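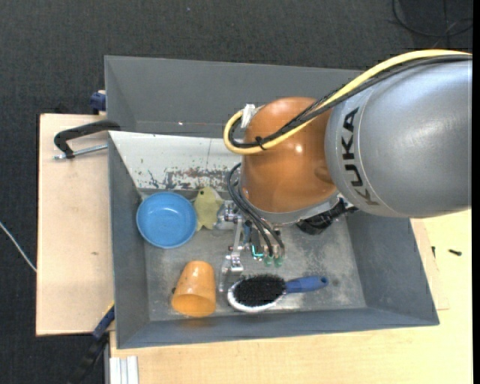

by Lenka Havlíček

Nov 28, 2018

I've been meaning to write about the bin since July, when I threatened to in the comments and two people said they'd read it, which for this blog is a groundswell.

The bin is gray sheet metal with sloped sides and a rim wide enough to rest your forearm on while you consider your choices. It sits on a light wooden tabletop, where it takes up the space a more gracious person would give to a plant. Its job is to hold things that have no place to go. I don't mean trash, and I don't mean things waiting to be fixed, because those have a shelf (the shelf is a separate post, and I'm not ready). I mean the stuff you pick up, look at, carry to one room, carry back, and put down again.

Take the blue plastic bowl. It's a perfectly decent bowl. Round, shallow, a slightly lighter blue on the inside than you'd expect. I can't tell you what it's for. It's too shallow for soup unless you have the hands of a surgeon, and anything with gravy in it becomes a matter of nerve. It's too big for olives, or at least for the number of olives I want to be seen eating. It doesn't nest with the other bowls. I've tried it under them, over them and at a jaunty angle, and the cupboard door stays open a crack every time, like someone listening in.

So it goes in the bin, by the wall, right side up. I'm particular about right side up. An upside-down bowl in there looks like a surrender, and besides, a bowl that's the right way up can have smaller things put in it, and then you've tidied twice.

The rules, such as they are, came from Sinéad Carroll, who lived across the landing from me when I was on Skolgate and whose apartment always looked as if she'd been warned you were coming. Her system was one container per household, no lid. Once you give indecision a lid, she told me, you'll find it there when you retire. Anything that went in had to be looked at every time you walked by, and you weren't allowed to put a dish towel over it. I asked what happened when it got full. She said hers never had, and offered me a cookie off a plate that plainly lived somewhere.

Mine fills up. I've come to think that there are people who have stuff and people who have a place for stuff, and that the second group got all the drawers.

For a while I tried buying my way out. I got a set of Zonura stacking trays, the kind with little label slots, and spent a whole evening writing labels. I had CORDS. I had PENS (GOOD). I had PENS (OTHER), which I now see was a cry for help. By the end of the month PENS (OTHER) held a bicycle bell, a bag of rubber feet and a spoon. The trays themselves didn't fit anywhere and ended up in the bin, on end, which I suppose is where I learned something, though I couldn't say what. I gave them to Joni Seppälä, who uses them for seeds and is insufferable about it.

People ask why metal. (One person asked. It was my mother.) The short version is that I had a wicker basket first and it was too nice. Company would admire it. You can't put a dead flashlight in something company admires. After that there was a cardboard box, which had the right attitude but went soft at the corners, and then I found the bin at the Brendum salvage yard for 40 dollars, which I thought was steep until I tried to carry it and realized I was paying by the pound. The man there said he'd hold it for me if I wanted to think it over. There was a line of exactly no people behind me, but I panicked and paid.

I'm asked less often about the whitish panel along the back wall, I think out of tact. It's stained rust-brown and blue-gray, heavily, the way a good cookie sheet gets, and I've stopped having opinions about how. My own theory is paint. Joni's is rust with ambitions. I did go at a patch of it once with baking soda and the rough side of a sponge, and got a very clean sponge-shaped area of exactly the same stain. If you squint it looks like a coastline. I've been to worse coastlines.

The floor of it is dusty, and I'd like to say I'm going to wipe it down this week. I keep a cloth for the purpose. The cloth is currently doing something else.

Anyway, the sorting. I do it when the mood takes me, usually when there's something else due. My old method was to tip the entire thing out on the rug, and I can't recommend it. You feel like you're making progress for as long as the noise lasts, and then you have a rug covered in your own bad decisions and you're hungry. Now I do it in place, one thing at a time, starting from whatever's nearest the wall. With only a handful of things on the floor of the bin you can see each one for what it is. There's the bowl and three others as I write, and I'd call that close to victory. In the spring you couldn't see the bottom.

Each thing gets the same questions. Have I reached for it? Would I buy it again? If it vanished tonight, how long until I noticed? The bowl does badly on all three and I still haven't moved it along, so you can see how rigorous this is.

Nhung Mạch came by while I was in the middle of one of these sessions and picked up the bowl and said, "Oh, that's a nice blue." I said she could have it. She put it down so fast it spun. That's the trouble with giving things away to friends, they've all got a bowl like it. I believe there's one in every house and they circulate, like fruitcake, so that on any given day someone in town is driving home with a blue plastic bowl on the passenger seat wondering how it happened.

I did find it a job, briefly. Keys. I set it by the door and dropped my keys in it every evening, and it made a sound like a hailstorm on a canoe, and Kalevi Ahonen downstairs asked very politely whether I'd taken up percussion. Then I tried lemons. Lemons look wonderful in a blue bowl, I'll give the magazines that, but I don't get through lemons at the rate the look requires. Then popcorn kernels, on the grounds that it would keep me honest about how much popcorn I make. It did, so I stopped.

Then back to the bin.

I read a piece somewhere that put the number of objects in an ordinary apartment at 3000, and I remember thinking that was high, and then I opened the drawer under the oven. I'm not going to count. I know somebody who counted, and he had to sit down around the kitchen. What I will say is that I could name maybe 500 of mine from memory, and the rest are here on some kind of visa. The bin at least makes a few of them fill out the paperwork.

Things that have left the bin this year for good, since someone always wants to know: the bicycle bell (on a bicycle, not mine). One half of a pair of bookends. A Kwak egg timer shaped like a duck, which ran fast and gave me a string of runny breakfasts before I caught on. The rubber feet, most of them, under the sewing machine, which no longer walks across the table when I do a long seam. A jar of buttons I'd been saving for a coat I don't own anymore. I was sorry about the buttons for a day or so. They were good buttons.

Things that have come back: the spoon. I don't want to talk about the spoon.

So the bowl stays where it is through the holidays. If the cranberry sauce needs somewhere shallow to sit, there's my answer, and if it doesn't, I'll ask the usual questions again in January and ignore what I hear. If you've got one like it and you've found a use that isn't keys, lemons or popcorn, put it in the comments. Please don't offer me yours.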